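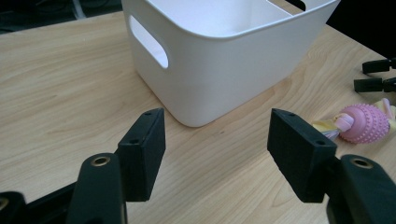
Drawer and shelf bins with a fixed divider waste space once the contents stop matching the compartments. I have been sorting the utility cupboard at Kinthorpe and want to settle on one type before buying more. The white one on the table has rounded corners, an oval handle slot in the side and a thin divider inside, and the divider is the part I would like opinions on. Shelf depth is 60 cm. Contents are fuses, tape, batteries and picture hooks.

Forum > Storage > Cupboards and shelving
Posted June 2019 by shelfpin_60
2 min read

gusset90
Keep the divider. Small items migrate to one end every time you pull a bin out by the handle. I have four Hendari bins without dividers and ended up putting jam jars in all of them.

shelfpin_60
Jars would work for the hooks. Tape is the problem, as the wide rolls need a full-width bin.

plinth
Disagree with gusset90. Fixed dividers suit one set of contents and nothing else. Buy open bins and cut card to fit. Mine has lasted since September.

gusset90
Card sags under batteries.

plinth
Double it.

ferrule2804
Check the handle slots before ordering. Anything small piled above the lower edge of a slot falls out when the bin is tilted. The Ferero ones have slots set quite low. Also measure at the rim, as tapered sides lose you shelf width.

shelfpin_60
Noted. I will use divided bins for fuses and batteries, and an open one for tape.

plinth
Reasonable. Label the short end.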